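Chapter 7
Residence Halls at the Small College

Most small colleges in the United States began with one building. Classes met on the lower floors, the library took a room or two, and students slept under the roof. Separate housing came later, usually when enrollment outgrew the attic or when parents began to ask where their daughters would live. This chapter covers the period after that first step, when a college with fewer than 500 students had to decide how to house them and who would look after them.

The main case is Namby College, whose first separate hall, Jenason Hall, opened in December with beds for 70 women. Two other colleges, Belay and Plendside, are used for comparison. Belay put off building and boarded its students with families in town. Plendside built cottages and gave up on them within a generation.

By the end of the chapter you should be able to describe the common floor plans, explain how room and board were paid for, and trace how house rules changed as the job of matron became a staff position in the dean's office.

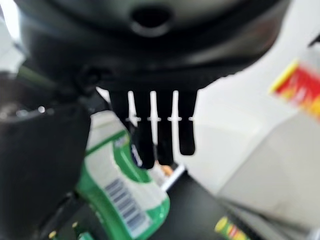 Floor plans followed money and land more than they followed any theory of education. A college with a narrow lot built a single block, with a hallway down the middle and rooms on both sides. A college with open ground could use the comb plan, in which a long main corridor carried several wings on one side. The wings hung from it side by side, and they were seldom all the same length. Jenason Hall was drawn with wings of this kind. The end wing was shortened when the trustees moved the boiler house, and the rooms lost were never made up. Each wing had its own stair and washroom, and the matron's apartment stood where the corridor met the front door.

The cost of the building was only part of the matter. Coal, laundry, and kitchen wages came due every month, while fees came in twice a year. In its second year the Namby housing account closed with a shortage of $3,309, which the college covered by raising the board fee and by filling the sewing room with beds. Plendside met the same problem by asking students to work in the dining room. Belay had no such account to balance, but it also had little say over where its students lived or what they ate.

Key terms: comb plan, double-loaded corridor, board fee, matron, cottage system, parietal rules

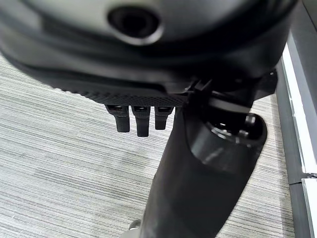
7.1 Boarding in Town

Before it owned any housing, Belay kept a list of approved homes. The registrar visited each one in the summer and wrote down the number of beds, the kind of heat, and the distance to campus. At its longest the list held 139 addresses. A student could change homes only at the end of a term, and only with a signed note from the first landlady.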